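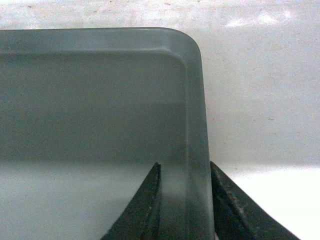

Laut Andolau gehört der Punkt Greifkraft ganz nach oben, noch vor die Verkabelung, denn beim letzten Umbau sei er erst am Ende geprüft worden. Ist übernommen.

Suchbegriff eingeben Suche starten

Prüfliste Greifarm, Gemeinschaftswerkstatt Clorkelstead
Stand Dezember, eingetragen von Marinho

1. Greifkraft am Schalenrand
In Ordnung. Begrenzung steht auf 23 Prozent. Kunststoffrand nach dem Test auf Risse prüfen.

2. Greiferfinger
Bedingt in Ordnung. Rechter Finger hat Staub auf der Innenseite, vor dem nächsten Lauf abwischen.

3. Not-Halt
In Ordnung. Taster von beiden Tischseiten erreichbar.

4. Kabel am Handgelenk
Mangel. Zugentlastung locker, zwei Kabelbinder ersetzen. Bis dahin nur langsame Fahrt.

5. Motortemperatur Schulter
In Ordnung. 61 Grad nach 257 Zyklen, Grenzwert nicht erreicht.

6. Steuerung Bollonstead
Offen. Nach Stromausfall fährt der Arm ohne Rückfrage in die Grundstellung. Netzstecker ziehen, bevor jemand in den Arbeitsbereich greift.

Nächste Prüfung nach Erledigung von Punkt 4.

Kontakt | © Werkstatt Clorkelstead | Nach oben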